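**Trellora Releases Revised Folding and Packing Standard for Knitted Pet Garments**

2025-04-06

Trellora, a finisher and packer of small knitted goods, has released a revised folding and packing standard for pet sweaters. The standard applies to all pullover styles in the Dusine line and replaces the interim sheet used for the previous season.

The revision covers garments with a closed body, a narrow neck opening and two leg openings. These pieces differ from children's knitwear in one respect that affects folding: the hem is often curved, and a fold taken from the hem upward leaves an uneven lower edge. Under the new standard, the first fold is taken from the side.

Work is carried out on a flat, smooth tabletop. The garment is placed with the neck toward the far edge of the table and the hem toward the operator. The neck label, where fitted, faces up. Sleeve and leg openings are opened flat before the first fold so that no ribbing is trapped inside the body.
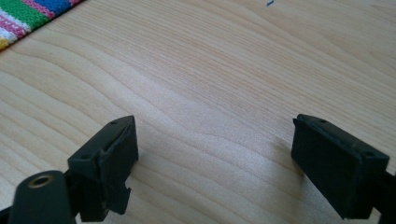
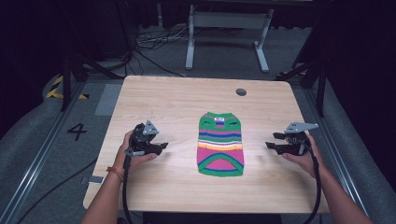

The folding sequence has six steps. Steps one and two bring each side to the center line. Steps three and four halve the garment from the neck down and turn it so the label sits in the upper third. Step five is a hand press with the palm, without steam. Step six is insertion into the sleeve, closed edge first.

Striped patterns are subject to an added check. Horizontal stripes show a skewed fold at once, and the standard uses them as a reference: stripe edges on the folded panel must line up with the stripe below to within 4 mm. Solid colors are checked against the side seam.

"The old sheet was written for rectangular items and then stretched to fit everything else," said Adwoa Tetteh, finishing manager at Trellora. "Operators were correcting for the curved hem by eye. We wanted the correction written down."

The draft was tried on 154 garments from the Dusine line, in four sizes. Nearly all met the stripe tolerance on the first fold. The remainder were extra-small pieces, for which a narrower folding width has been added as an annex.

"Knit relaxes after it is laid out - a short rest before step one makes a measurable difference," said Loan Hoàng, who wrote the annex. "The rest period is now part of the procedure."

The standard takes effect in April at the Saragih packing site. Dinano, which supplies the sleeves, has confirmed that existing sleeve sizes remain in use. Printed copies are listed in the parts catalog under item 311.

Trade customers may request the full document through their usual Trellora account contact.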